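Sorting notes, wires and cloths, August 2024
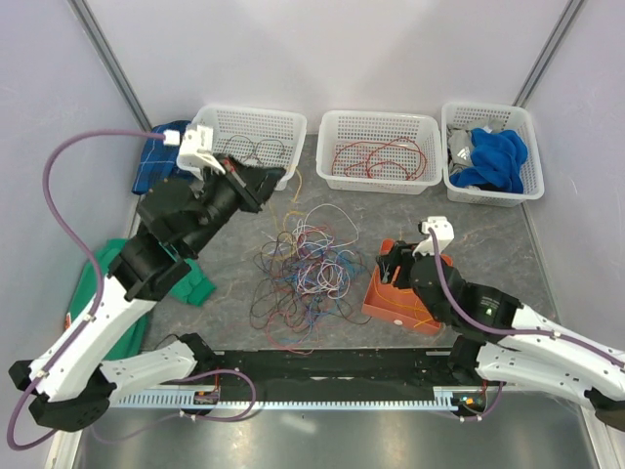 R. Montoya

Third go at the sorting layout, and I still don't believe in it. The idea, as passed down to me from the Allenau shop, is that three white mesh baskets along the back and a tray off to the side will take care of a mixed load of cloths and loose wire. I said in February that the baskets were the wrong thing for wire and I am going to say it again, with slightly better notes this time.

State of play: a tangle of thin dark and reddish wires in the left basket. A bundle of red in the middle, coiled in loose loops. The right basket has the blue towel with a grey cloth tucked in beside it. A few thin orange ones in the orange tray. Everything else that is wire is in the pile in the center, and it is a big pile. Red, blue, white, black, yellow, purple, all through each other. The checkered cloth and the green one are still out on the left.

What I was told: sort by color and the pile gets easier as it shrinks. I doubt it. On the bench last winter the pile got smaller and the knots got tighter, and the last handful took longer than everything before it. Whoever wrote the Grakia sheet (the one taped inside the cupboard door) must have started with new wire off the spool. Ours has been in and out of boxes for years and has bends that won't come out.

Problem with mesh. Ends go through the holes. You lift a basket to carry it over to the shelf and two or three strands are hanging out of the bottom, and then they catch on the next basket. A solid tub would do. I asked for tubs. The answer was that the baskets let you see what's inside, fine, but so does having no lid.

Problem with color. Dark and reddish in one basket and red in another is not a rule I could explain to a new person. Where does a brownish one go? I have put the same wire in two different baskets on two different tries, and I'm the one writing this up. Either we say "bright red only" on the middle basket or we merge the two. I'd merge them.

Orange in a tray of its own I have less to complain about. It's flat, you can reach in, and the color of the tray is its own label. Might be the only good part of the Grarnach plan. If I had four more trays like it I would drop the baskets for wire completely and keep them for cloths.

Cloths. These are easy and I think they make the whole method look better than it is. A towel goes in a basket. You could do it half asleep. When people quote how much gets sorted in the first 5 minutes, I want to know how much of that was cloth. My bet is most of it. I'd like the two kinds scored separately from now on, or I'm not going to put numbers on the sheet at all.

Also not sold on leaving cloths spread out flat at the start. Wire ends snag in the weave, the looser weaves especially, and then you are dragging a strand along with the cloth. Try next: cloths first, all of them, before anyone touches wire. It's the order I'd use at home.

The target on the sheet is 60 minutes for a full load. Don't see it. With the pile as it stands I would plan on longer, and I would rather have fewer wires per load than rush and end up with knots in the baskets too.

To do:
Ask again about solid tubs, 8 if they will pay for them.
Write the color rule down in one line, or give up on it.
Separate tally for cloth and wire.
Find out what Allenau does with yellow. Nothing on the sheet about yellow, and there's plenty of it.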